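Minutes of the Packing Table Meeting, Flovia Community Swap
2023-01-29, back room at Briggs Hall. Notes by Eun-ji Ham. 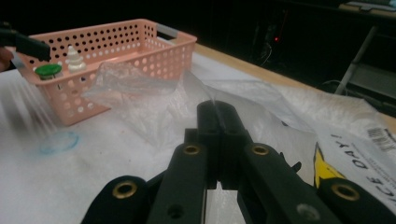
1. Where we stand
Great turnout, and thank you to everyone who stayed late! We have 408 parcels promised before the end of March, and the waiting list keeps growing. The notes from the last meeting were approved with one fix (the tape order went to Grirow, not Bivitz).

2. Baskets
We all love the pink-peach baskets with the little round holes. You can see what's in them from the side, they wipe clean in seconds, and the gray grip makes them easy to pull across the table. Agreed: one basket per order, small bottles standing up in a front corner so the caps and nozzles don't get knocked. Tall things go at the back. Eun-ji will ask Bivitz if the same basket still comes in the larger size.

3. Clear bags and mailers
Long and lively discussion. The clear bags crumple and spread all over the white table, and then they end up mixed in with the paper mailers. Two ideas came up: a box on the floor for bags, or a hook under the table edge. We are trying the hook first. Bags that are still in good shape get smoothed out and used again, and torn ones go in the bin by the door. White paper mailers stay on the right side of the table, baskets on the left. Everybody seemed really happy with that.

4. Bottles
Anything with a dropper or a screw cap gets its own clear bag before it goes in a mailer. Check that the cap is tight. Dropper tips point up in the basket, please! A question about glass jars was held over to next time.

5. Supplies
Grirow quoted us for mailers in the small size, order number 2928. Approved. Labels are fine for now, but we need two more rolls of tape and a marker that works.

6. Anything else
The new table height got a lot of love (so much easier on the back). Someone left a blue scarf on the coat rack. Next meeting in March, same room, and Eun-ji is bringing the rice cakes again.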